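Destton Neighborhood Kitchens Mark Milestone With a New Takeout Fund for Families and Front-Line Workers

DESTTON, May 5, 2020 – When the dining rooms along Gillies Street went dark this spring, a good many of us stood on the sidewalk and wondered what would become of the places where we've celebrated birthdays, mended quarrels and eaten far too much on rainy evenings. The Bresora Community Table is very happy to share that 236 family-owned restaurants, bakeries and lunch counters have now joined its Neighborhood Takeout Fund, and that together they have sent out 2,295 prepaid meals to households across the city.

The idea is a simple one, and we can't take much credit for it, as it came from a customer who called her favorite noodle shop and asked to pay for the next person's supper. Neighbors give whatever they can. The fund buys meals at the regular menu price from a kitchen that has signed up, and those meals go to people who could use one: hospital staff coming off a long shift, grocery clerks, bus drivers, parents who have been laid off, and older residents who would rather stay indoors for now. The kitchen gets a full-price order, and somebody gets a supper they didn't have to cook.

"I've lived here most of my life, and I don't think I ever understood how much of my week was stitched together by these little places until I couldn't sit down in them," said Iona Moffat, director of the Bresora Community Table. "My own mother would tell you that I was raised on takeout dumplings and good advice, and she'd be about right. So when the owners started calling us, worried sick about rent and about their cooks, of course we wanted to do something, and it has been a joy to see how quickly people said they'd help."

Starting this month, the fund will grow in a few ways. Each participating kitchen may now apply for a small packaging grant of $500, to be spent on bags, boxes, labels and whatever else goes along with a business that used to send out a dozen orders a night and now sends out everything it makes. Plondura, the shared commissary kitchen on the east side, has opened its cold storage to members at no charge, so that smaller shops can buy ingredients together and save a little on each case. Delivery routes will also reach the Gillies Hill apartments, where 343 households have asked to be added to the list.

Meals can be requested by phone or by mail, and there are no forms to prove anything to anybody. Callers are asked for a first name, an address or pickup time, and any foods they can't eat. Orders placed before noon go out the same evening. Gifts of any size are welcome, and so are notes to the cooks, which Moffat says have been taped up on more than one kitchen wall.

The Bresora Community Table began in January as a monthly potluck and has changed its plans rather a lot since then – we do hope to get back to the potluck, and to see all of you at it.

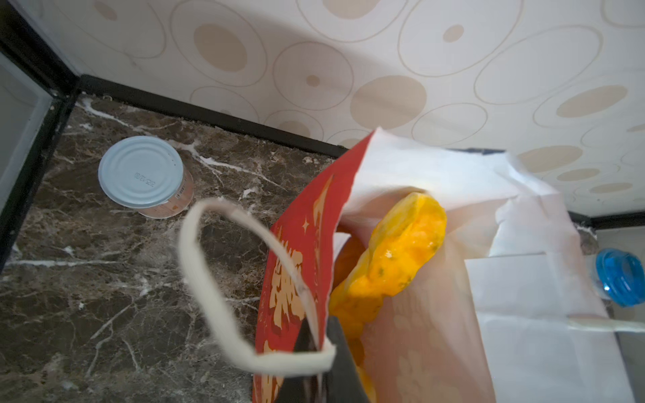

Can a restaurant join if it has never offered takeout before?

Any family-owned kitchen in Destton with a current food license may join, and new members can use the packaging grant to get set up before their first orders go out.

Contact: Bresora Community Table, Press Office, Gillies Street, Destton
© 2020 Bresora Community Table. All rights reserved. Back to top
Shares 41 | Comments 6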